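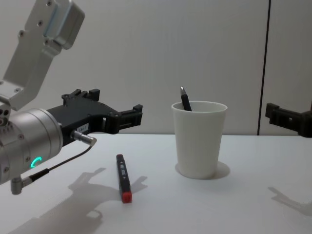
Clastar parallel gripper, pair: review after a summer of use

Bought for: a two-arm bench in a shared workshop
Used for: picking up pens, markers, small tools and offcuts
Verdict: good hardware, poor manual, buy two or none

I rent a bay at Irley, a shared workshop in an old joinery unit, and for the past year I have been putting together a bench with an arm on each side. Both arms were second-hand. The grippers that came with them were worn out, with so much slack in the fingers that you could rattle them by hand, so in May I replaced them with a pair of Clastar parallel grippers. I bought them from Rankin, who had them in stock and posted them the next day. The pair cost 1118 pounds with the fingers and cables. I paid for them myself.

The test I use most is tidying up pens. There is a white plastic cup in the middle of the table, and one arm or the other has to pick a pen or marker up off the surface and stand it in the cup. It sounds easy. A marker lying flat gives the fingers very little height to work with, and if the gripper comes down a fraction too far the tips hit the table before they have hold of anything. Getting it into the cup then means turning it upright without letting it swing.

Fitting

The bolt pattern matched my arms without an adapter, as Rankin's listing said it would. Each gripper took me less than an hour, and most of that went on the cable. The connector sticks out at an angle from the housing and the cable has to run back along the underside of the wrist. Leave it too tight and it pulls when the wrist turns. Leave it too loose and it hangs down where it can catch the rim of the cup. I ended up with a soft loop and two fabric ties. A right-angled plug in the box would have saved me some bother.

The manual is a folded sheet. It gives the bolt sizes and the wiring and stops there. Nothing on how to set the zero position, nothing on what the force settings mean. I found the answers by trying things at low speed with a hand on the stop button. If this is your first gripper, allow a whole evening for that part.

Grip

The fingers stay parallel all the way through their travel and they close to the same place each time. On the old pair I had to correct for drift every half hour or so. With these I set the zero in the morning and leave it.

I tried eight force settings and now use only two of them. The lower one is for the cup, which is thin enough to go oval if you squeeze it. The higher one is for anything solid. The middle settings all feel much the same to me and I suspect most people will ignore them.

The bare fingertips are hard and a bit slippery on smooth barrels. A marker held near one end will tip when the arm stops suddenly. I tried strips of thin rubber stuck to the inside faces, and that cured it, but the rubber peeled after a fortnight and took some cleaning off. I went back to bare tips and slowed the arm down instead. Clastar sell soft tips separately. At that price I think a set should be included.

Score with bare tips, marker flat on the table, slow speed: 17 picks in a row before the first drop. With the old grippers I never got past five.

Two together

This is the reason I bought a pair. With one arm on each side, the left can hold the cup steady while the right puts something in it, and the bodies are short enough that they can work close to each other. Longer grippers would meet over the cup and one of them would have to wait. I have bumped them together a few times through my own bad planning. The housings took it without any damage I can find.

The fingers are black and so are most of my pens, and this matters more than I had expected. I use a basic camera over the bench to find things, and a black pen close to a black fingertip is hard for it to separate. A plain white tabletop helps a lot. So does a marker with a bright cap, as the camera finds the cap first and works out the rest. Shadows are a nuisance too. The workshop lights are overhead, so each arm throws a grey patch on the table and for a while my software kept trying to pick up the shadow of its own gripper. Turning down the sensitivity fixed most of it. None of this is Clastar's fault, but a pale finger option would be welcome.

Noise and wear

Quiet. There is a short whirr on opening and a click at the end of the travel. The people in the next bay have not complained, and they did complain about the old ones.

By August there was some polish on the inside faces of the fingers and nothing else to report. No slack. I have had one fault, when the right-hand gripper stopped answering and came back once I had pushed its plug fully home.

Compared with the Jokbridge

I borrowed a Jokbridge gripper for a few weeks before buying. It opens wider and the manual is far better, with proper drawings. It is also heavier, and my arms slowed down noticeably with it on. If you are picking up boxes or tins I would get the Jokbridge. For pens, screwdrivers and small parts the Clastar is the better size.

Good points
Repeats well, no drift through the day
Short body, good for two arms on one bench
Quiet

Bad points
Manual
Slippery tips
Cable exit needs some thought

Four stars out of five. I would take off another half for the manual if the site allowed it.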